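Sorting the snack stash without losing an evening to it

I used to keep our snacks in one deep kitchen drawer, and every few weeks I'd find a flattened bag at the bottom that had gone out of date in the spring. So now I have a proper sort-out every September, once the lunchboxes are back in use, and it's become a job I quite look forward to (sad, I know!).

Get everything out of the kitchen

Our worktop is tiny, so I carry the lot upstairs and do it on the end of the bed. Put a flat mat down first, or you'll be sleeping on crumbs. A mat in one plain colour is best, as bags with busy printing vanish against a flowery duvet – ask me how I know. Open the curtains, or leave just the sheer one across, and you'll be able to read those tiny dates without hunting for your glasses.

Bags one side, boxes the other

I keep bags and boxes apart from the start. Boxes stack, bags slump, and if you mix them you end up doing the whole thing twice. Anything with less than 13 days left goes straight into a bowl by the kettle, and my friend Gunhild swears by writing the date on the front in fat marker pen. I've pinched that one. 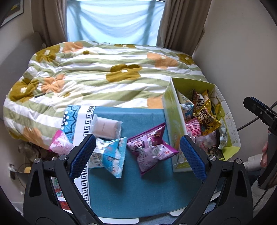
Putting it all back

Stand the bags upright in an old shoebox, oldest at the front, and slide the boxes in behind with their ends facing you. Opened bags get folded over twice and pegged. Then give the mat a good shake out of the back door before it goes away.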